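Household Textiles and Garment Care
Unit 6 handout: Folding and stacking trousers
Instructor: Tharushi Gunawardena. Bench sessions: Rajitha Paul.

Read this before the November practical. It replaces the folding pages in the old Foltow packet, which skipped the waistband.

1. Getting the garment flat

Most folding faults start before the first fold. A garment pulled out of a basket has twists in it, and a twist that gets folded in becomes a hard crease by the time the piece reaches the shelf. Lay the garment across the table with its long side facing you. Find the narrow end and the wide end. Hold both, lift a little, and pull gently outward until the cloth lines up with itself. Then lower it and smooth from the middle toward the ends.

Do not smooth over a twist. If the narrow end is still gathered, pick it up again and turn it.

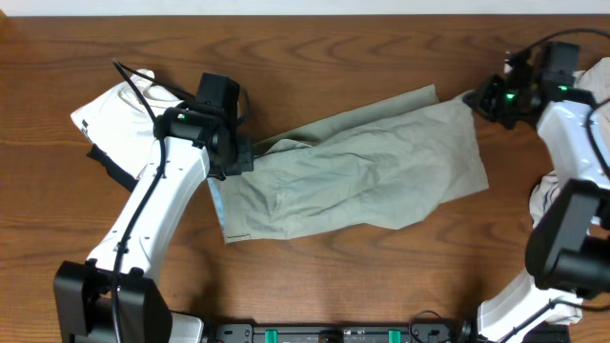 Fig. 1. Pale green garment held at both ends; the narrow left end is still gathered.

Check three places while the piece is open:
the side seam, which should run straight
the hem, which should lie square to the leg
the inside of the cloth, which should not show past an edge

Table height matters more than people expect. Students who bend over a low table tend to pull with one hand and leave the other end loose. Work at hip height if you can.

2. The rough bundle

Bring one leg over the other, with the seams stacked. Push the seat in so the point at the crotch does not stick out. Fold the length in half, hem toward the waistband. At this stage the piece is only a rough rectangle and it will not stay down by itself. Thick cotton in particular springs up along the fold.

Use the pocket as your landmark. On trousers with a slanted pocket, the opening should lie flat and face up. If the pocket bag has bunched inside, reach in and straighten it now, since it is hard to fix later.

Keep the other pieces to the side and leave them alone until the first one is done. In the Sturnis method you sort everything before folding anything. We do not use that here because the tables are too small.

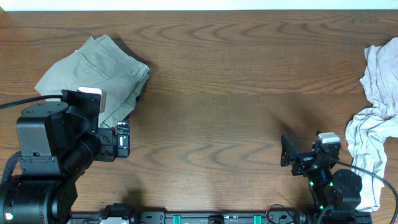 Fig. 2. Trousers in a loose bundle, slanted pocket opening visible. Light gray cloth bunched at the right.

A note on weight. The cotton twill sample from Pagano weighs 523 grams a pair on our scale and the heavier Lollitz pair comes to nearly 700. The heavier pair needs a wider fold. If you make it as narrow as the light one, the stack leans.

3. Pressing the fold down

Set both hands near the fold, close together, and press. Then slide the hands apart along the edge. Press on the cloth and keep clear of buttons and zipper pulls. The lower edge is usually the one that bunches, because several layers end there at slightly different lengths. Tug the inner layers out one at a time until they meet.

Wrinkled edges are acceptable for home storage. For the practical, the edges must be even enough that a second pair can sit on top without tipping.

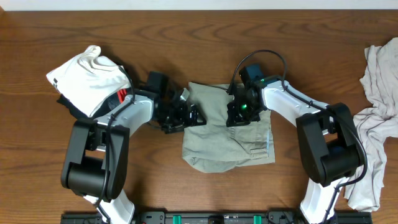
4. Stacking and marking

Put the folded edge toward the front of the shelf. Heavier pairs go at the bottom. A stack should be no more than 40 centimeters high, and less on wire shelving.

The practical is worth 40 points. You will fold 2 garments, one light and one heavy, and Rajitha will mark each for squareness, seam position and pocket. Refolding is allowed once per garment. Bring your own samples if you prefer them to the class set, but show them to Tharushi first.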